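Bedding and Small Laundry in a Shared Student Room

Housing and Home Studies, second-year project
Submitted January 15, 2026

1. Background

Our project group was asked to pick an everyday household task and study how it is done, where it goes wrong, and what a person could change without spending money. We chose putting away bedding and clean laundry. All of us live in the Stuvside residence, where the rooms are small and the bed is often the only flat surface big enough to fold on.

The task is easy to overlook. It takes a few minutes, it is done several times a month, and most people learned it at home by watching someone else. We wanted to write down what people do with a blanket, a quilt and a pile of small black items on an ordinary laundry day.

The work was done in one room on the Larnwood side of the building. The first visits were in July, when many rooms were empty and the laundry machines were free. The rest were done during the fall term.

2. What we asked

We kept to three questions. Where do people sort clean laundry before it goes into a drawer? Which items slow them down? Does the order of the work (bedding first or clothes first) change how the room looks at the end?

We sent a short form to residents and got 40 answers. We also did 5 laundry sessions ourselves and kept notes on each one. The form was on paper and was left in the mailboxes. A few came back with only the first page filled in. Those are counted for the first question only.

3. The room and the items

The room has a bed with a dark rail, set near a plain white wall. Storage is a chest with shallow drawers and a shelf above the door. The shelf is hard to reach without a chair, so anything thick tends to stay on the bed until someone else is there to help.

For the sessions we used bedding the group already owned: a pink comforter, a striped quilt and a patterned knit blanket. The clothes were small dark items, mostly knitwear and socks. We chose dark items on purpose. On the form, many residents said that black laundry was the part they disliked most, as the pieces look alike once they are in a heap.

In the bedding-first sessions, the comforter and the quilt were folded and moved to one side before any clothes came out of the basket. The knit blanket was folded too and used as a place to put the small items down. A patterned blanket makes a better sorting surface than a dark one, and a black item is easy to find on it.

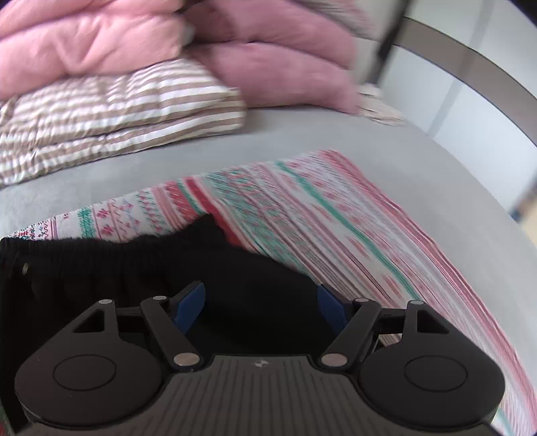

4. Method

Each session followed the same steps.

Bring the clean laundry into the room and leave it in the basket. Fold the large bedding, or leave it as it is if the session is clothes first. Take the small items out one at a time and lay them on the blanket. Pair what can be paired. Put the pairs and single items in the top drawer. Return the blanket to its place.

One person did the sorting and another kept the notes. We changed places between sessions. The note keeper wrote down any item that was picked up and put back without being sorted, which we called a return. Returns were our main measure because they are simple to record and two people will usually agree on them.

We thought about timing the sessions and decided against it. Some of us fold faster than others, and the times would have said more about the person than about the order of work.

5. Results

Most residents who answered the form sort on the bed. A smaller group sort on the floor, and a few carry everything down to the table in the Rodard lounge. Those who use the lounge said they like the space but lose socks on the stairs.

Bedding first gave fewer returns in our sessions. With the comforter still spread out, small items slid into the folds and had to be pulled out again. With it folded and out of the way, they stayed where they were put. We had only a handful of sessions to compare, so this is an observation and we do not claim more for it.

Socks caused most of the returns. Two black socks from different pairs can look the same until they are side by side, and then the cuff or the toe turns out to be different. Laying the pieces flat and apart helped. When they were dropped in a bunch, we spent more time untangling than pairing.

The knit blanket had one drawback. Its surface catches on rough fabric, and one knitted piece had to be freed from it by hand. A woven blanket would probably be better, but we did not test one.

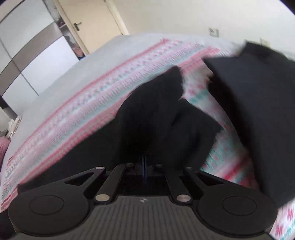 Xolani Swanepoel read a draft of this section and disagreed with us on the socks, saying that buying a single kind of black sock would remove the whole problem and that sorting methods only matter to people who keep mixed pairs. We think that is fair for someone starting over. Most residents already own a drawer of mixed pairs and will not replace them.

6. Problems with the work

The form did not ask how many people share the room. That was a mistake — sharing probably affects where people sort more than anything else we asked about. We also forgot to record which sessions used the small basket and which used the large one.

The notes from the second session are thin. The note keeper had to leave early and the last part was written from memory.

7. Suggestions for residents

Fold the thick bedding before emptying the basket. Sort dark items on something light or patterned. Keep unmatched socks in a bag in the top drawer and check it at the next wash.

A sheet with these points has been pinned up in the laundry room, next to the Pringle machine timetable. The filled-in forms are in the course folder, and the session notes are filed behind them in date order.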